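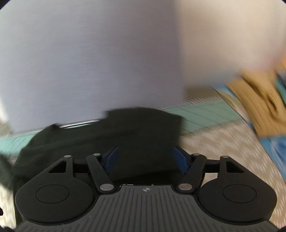
*Blue fingers on some green cloth, seen from the wrist camera*

**Cloth slipping out of a two-finger gripper: fingers or camera?**

Posted by plolla_bench, Aug 24, 2019

I've been trying 2 sets of fingers on the same hand-held gripper, the blue ones in the photo and some plain black ones from Strickland. The black ones are brilliant on mugs and useless on clothes. The blue ones hold clothes nicely (hooray!) but I keep closing them too early, and on the video I can't tell how deep the cloth is between them. Anything near the lens goes to mush as well, like that big pale thing at the top. Do I change fingers again or sort the camera out first?

**skellness_tinkerer**

Camera first, I'd say. I had the same bother with a Cedora wrist mount and tilting it down 6 degrees made a huge difference, I could see both fingertips and what was between them. You lose a bit of the view further off but for folding you won't miss it. Mark the angle with a pen before you move anything!

**oddsprockets**

just get softer pads. worked for me

**gripfan348**

Pads won't help if you're closing early. Do one batch of grabs with each set, same garment, same table, and write down which ones slip. Also check the pivot pins for play while you're in there, mine had loosened by December and I'd blamed the fingers for weeks.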